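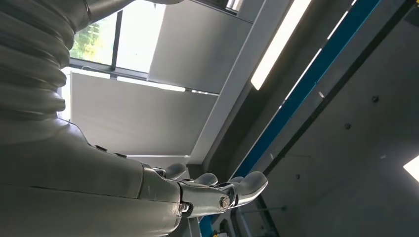

Grey mechanical arm, with a ribbed bellows at the top and a jointed hand.

Omine Takács looper pedal: review

Last updated: 16/06/2023

The Takács is a single-track looper with two footswitches, stereo inputs and outputs, and a small numeric display. Omine sells it to solo players who build a song from layers on stage. I used it with an acoustic guitar, an electric guitar and a vocal microphone through a small mixer, first at home and then for a run of pub sets in Manholm.

Construction

The case is folded steel with a painted finish. It weighs 618 g on my kitchen scales without the rubber feet, which come in a bag and have to be stuck on by the owner. Mine have stayed put. The footswitches are of the soft type and make very little noise, so an open microphone at knee height does not pick them up. They sit far enough apart for a wide shoe. The knobs are less good. Loop level and input level are the same size and shape, next to each other, and both turn too freely. I moved the loop level with the side of my foot twice in one evening and have since put a fat rubber collar round it.

All sockets are on the back edge. This keeps the pedal narrow on a board, but the power socket is between the two outputs, and a straight plug there will foul a large jack. Use an angled one.

Power

It takes 9 V from an ordinary centre-negative supply. There is no battery compartment. The supply in the box is adequate and slightly noisy; with the electric guitar into a clean amplifier I could hear a faint whine at high volume. An isolated supply removed it completely. On a shared daisy chain with a digital delay the whine was worse, and I would not run it that way.

Recording and timing

The first press starts recording, the second closes the loop and goes straight into overdub. This order can be changed to record, play, overdub in the settings, and I would change it at once. Players who stop their foot and their hand at the same moment will otherwise catch a stray chord in the first pass.

The close point is accurate. I recorded clicks from a metronome, closed the loop by foot, and then let a quantised loop run beside the same metronome for the length of a long song. There was no drift that I could hear. Without quantising, the loop ends where the foot lands, as it should. A short crossfade is applied at the join and covers small errors in held notes. It also softens the front of a hard strum on the first beat. The crossfade has two lengths, and the shorter one is better for rhythm guitar.

Maximum loop time is 30 minutes in mono and half that in stereo. Overdubs are unlimited, though only the most recent can be undone. Undo works on a held press, which takes slightly too long to register at faster tempos. The practical method is to press a beat early.

Sound

The dry signal passes through an analogue path and is not altered in any way I noticed. Recorded layers are clean, with a small loss at the very top after many overdubs. On the acoustic guitar this was audible on finger noise and nowhere else. Vocals held up well. Hiss does build up, but slowly, and most of it came from my mixer.

There is a decay setting that lowers older layers each time the loop comes round. At its lightest value it is useful for long slow pieces. The heavier values drop away in obvious steps and I stopped using them.

Memory and software

The display numbers the stored loops up to 976. I can't think of a set that would need a tenth of that, and there are no names or folders, so finding a loop means turning a knob through the numbers. Keep a written list. Loading takes a moment for short loops and noticeably longer for long ones, and the pedal will not play one loop while loading another. Anyone who needs verse and chorus parts should look at a two-track model.

Omine's desktop program is called Flondolgate. It copies loops to and from the pedal over USB, installs new firmware, and does nothing else. It accepts plain WAV files only at the pedal's own sample rate and rejects others with an error message that does not mention sample rate. Convert the files first. The firmware update supplied in June fixed a fault where the display went blank after a long idle period; on the earlier version I had seen this once, with the audio unaffected.

External control

A double footswitch can be added on a stereo jack. I assigned one side to undo and the other to stop, which solves the slow held press described earlier. MIDI clock comes in on a mini jack and the adaptor is not included. Sync to a drum machine was steady, including after a stop and restart. The pedal does not send clock, so it has to follow whatever else is in use.

Verdict

Recommended for one player with one loop per song, provided a separate supply and an extra footswitch are in the budget. The timing and the dry signal path are very good. The knobs need collars, and the loop library needs names.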